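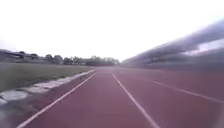 Virmont lane follower, version 2: review

Virmont is a perception and control package for wheeled and legged platforms that have to stay between painted lines. It takes one forward camera, fits the markings, and publishes a lateral offset, a heading error and a confidence value. A small controller turns those into steering commands. We have used version 1 on indoor floors for two years. Version 2 claims proper outdoor support, so we took it to a running track, where the geometry is simple and the surface is not.

Installation

The package builds from source without trouble. The only dependency that needed attention was the Jusomar message library, where the version pinned in the build file is older than the one in the manual. Use the manual's. Configuration is now a single file instead of four, and the parameter names match the ones shown in the viewer. Camera calibration still has to be done with a separate tool, and the result pasted in by hand.

Anyone upgrading should note that the sign of the lateral offset has been reversed. It is in the change log, on the second page. Our steering adapter needed one line changed, and we found out which line on the first run.

Detection

The detector searches upwards from the lower edge of the image, fits each line separately and then checks that the fits meet near a common vanishing point. On a straight with three white lines in view this works well. The two lines bounding the lane ahead were held without dropouts, and the third, over to the right, was reported as a neighbour as it should be.

The inner edge is harder. A pale grey concrete kerb runs alongside the leftmost line, and it is cracked and chipped. Both follow the same diagonal and both are bright against the maroon surface. With default settings the fit moved from the paint to the kerb and back, giving a step in the offset each time. Raising the minimum contrast did little. Narrowing the accepted line width did the job, and I would make that the default for any site with edging.

Motion blur at the sides of the view matters less than expected. A large structure on the right of the straight came through as long dark diagonal streaks, and these do point towards the vanishing region. Version 1 would have taken at least one of them as a line. Version 2 masks everything above the estimated horizon and weights candidates by how near they are, and it ignored the streaks on every run.

The confidence value is the best part of this release. It falls before the fit goes wrong, which leaves time to slow down. We set the slow-down threshold at 40 and the stop threshold well below it.
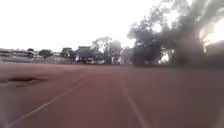 Dark patches and glare

Patches on the surface are a fair test of any detector that relies on contrast. The one to the left here is dark brown to nearly black, irregular, with a lighter rim, and could be a stain or a shallow dip. The line fit was not disturbed by it. The optional obstacle layer was less certain, and marked it as a hazard in some frames and free ground in others. There is no setting for hysteresis in that layer – there should be. We ended up filtering the output in our own node.

Strong light through trees at the upper right had a different effect. Automatic exposure is computed over the whole image by default, so a bright sky and a patch of glare pull the lane lines down towards the surface colour. The thinner right-hand line suffered first, near its far end. Restricting the exposure window to the lower half brought it back. The option exists, but it is listed under diagnostics and described in half a sentence.

Control

The controller is a conventional preview design with one gain for offset and one for heading. It is stable with the supplied values and slightly lazy. Increasing the heading gain tightened it up, at the price of visible weaving when the far part of the fit was noisy. Feedforward for curvature is present but was not assessed.

Logging and tools

Logs replay exactly, including timing. One of ours held 1469 frames and gave identical output on three replays. The viewer is plain and quick. Export is limited to the Nelov format, for which a converter is provided – it drops the confidence column without warning.

Verdict

Worth the upgrade from version 1 for the confidence output and the horizon mask alone. New users should allow a day for tuning and should leave the obstacle layer switched off until it has been finished.

Score: 7 out of 10

Related reviews
Trịnh path planner: second look
Jusomar message library, long-term use
Nelov log viewer and converter
Low-cost wheel encoders compared

Last updated: 2020-05-12

Contact | Copyright and reuse | Back to top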